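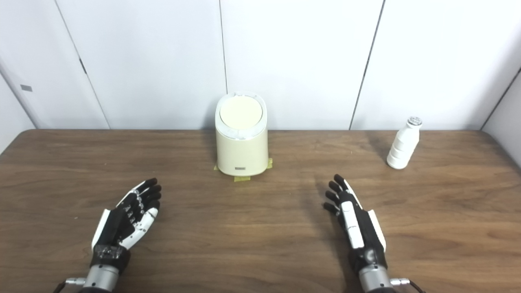
Ignacio Lucero told us in his interview that he had never thought of kitchen scraps as something that needed a place of their own before the Mivard scheme began. Most of the 60 households gave similar answers. They had put food waste in with everything else, and the change in June 2013 asked them to keep it apart and carry it out themselves.

4.2 Where the container is kept

Each household chose where to keep its container. Placement fell into two groups, on a work surface or under the sink, and it was recorded at the first visit and again after 13 weeks. Small lidded bins of the kind in Figure 3 take up little of a table, but they still compete with cooking and meals for the same space. Households that moved the bin out of sight – usually before guests came – often left it there.
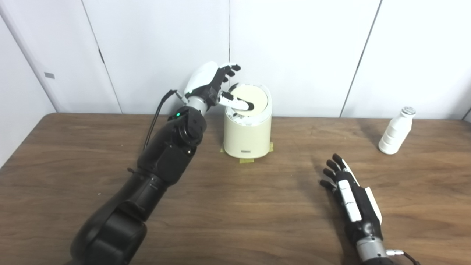
Figure 3. Small cream-colored bin on a tabletop.

Wen-hsiung Cheung disagreed with this reading when an early draft was sent back to the households for comment. The bin went under the sink, he wrote, when the weather turned warm, and guests had nothing to do with it. Six other households in Cerura said the same. We have therefore coded smell and appearance as separate reasons in Table 4, and the answers from Mendonça were coded again in the same way. Pickup days differed between the two districts and may explain part of the gap; we return to this in Section 5.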